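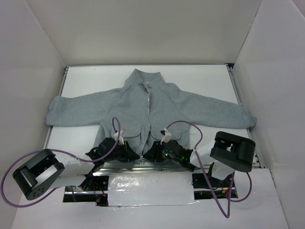

Jamila Amarasinghe keeps telling me to zip a hoodie all the way up before folding it, or the front goes wavy in the drawer. I don't buy it. I have a gray one with patch pockets and I've folded it open for over 30 washes. Does closing the zipper do anything, or is this one of those laundry rules people repeat? I lay mine face up with the sleeves straight out, if that matters.

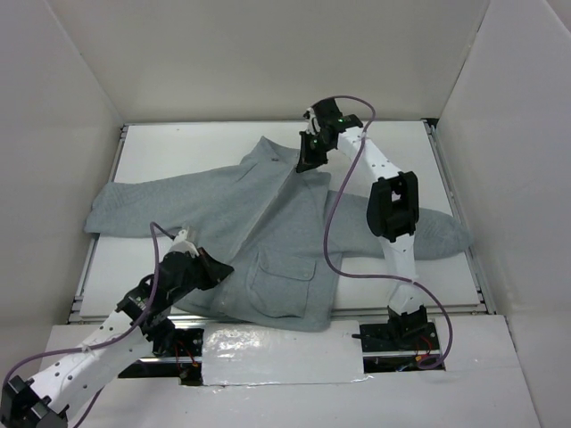 Zip first or fold first?

Svitlana Dovhaniuk
04/08/2019
Depends on the zipper. Nylon coil, who cares. Metal teeth are stiffer than knit, so an open edge goes wherever the cloth pushes it.
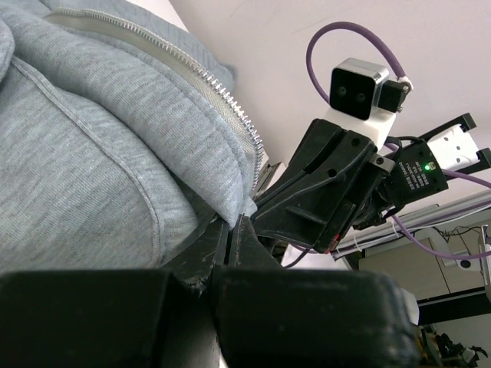 Metal zipper on a gray heathered knit

I'm not convinced it ruins anything, though. Mine had a bend in it all June and it came out after 2 minutes on a hanger. What I would watch is the open side lying in a big curve under the folds, 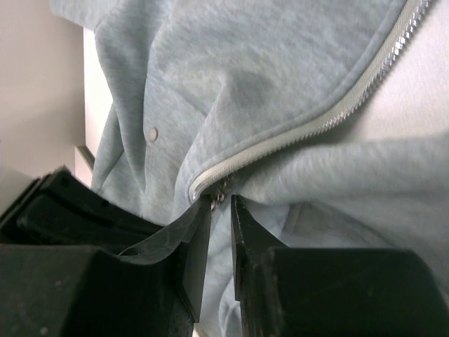 and then 4 sweaters stacked on top of it. Pull the tape straight first. Zipped or not, your choice.

Karunaratne
just hang it up

We use cookies to improve your visit. Accept | Settings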